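Bedside Basics: Progress Report to the Gachanja Fund
Kerkcombe Home Comfort Project, spring report

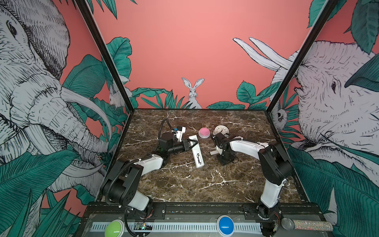 Page last changed: March, 4:15 p.m.

We're past the halfway mark and really pleased with how the small-items side of the project is coming along! When you funded us, the plan was to put together a simple set of things a person can reach for from bed or a favorite chair, and to get those sets into homes in Kerkcombe and Rokstead. As of this report, 39 households have theirs, and the Rokstead list is filling up faster than we expected.

What goes in the set

We've kept it small on purpose. The white clock is an analog one with dark numerals and dark hands on a light face, and it has been the clear favorite. Several people told us they had given up on digital clocks because the glow kept them awake (one lady had been putting a sock over hers). The pink push button on its white base is the call button, and the color was chosen by the households themselves. We had offered gray. Pink won easily, and we can see why — it's easy to find on a dark tabletop.

The long white remote has taken more work. People like the length, which gives them plenty to hold on to, but we heard from a good number of households that the gray markings are small. We're trying out raised stickers from Asevel, and the first sheets have gone out with the newest sets. Early comments are warm, though the stickers do lift at the corners if they're put on in a hurry. We now ask for the remote to be wiped with a dry cloth first and left alone for an hour afterward.

Layout

A lot of our time this quarter went into where things sit. We started with everything in a row along the front, and it didn't last long in real homes, where the front of the table belongs to a mug and a pair of glasses. The layout we now suggest has the button and clock close together at the back, with the remote lying at a slant in front of them, its lower end toward the person. It suits narrow tables too, and it leaves room at the side for something small.

Money

We have spent $600 on clocks and buttons since the last report, which is within the line you approved. Stickers came out of the printing budget. Delivery has cost less than planned in Kerkcombe and a little more in Rokstead, and the two even out.

Still to do

Two things are open. The instruction card needs a larger type size and a drawing of the suggested layout, and we'd like to settle the sticker question before ordering more remotes. We'd also love to go back to the first households and hear how the sets are holding up after a few months of daily use — those visits are being booked now, and the notes will come with our next report.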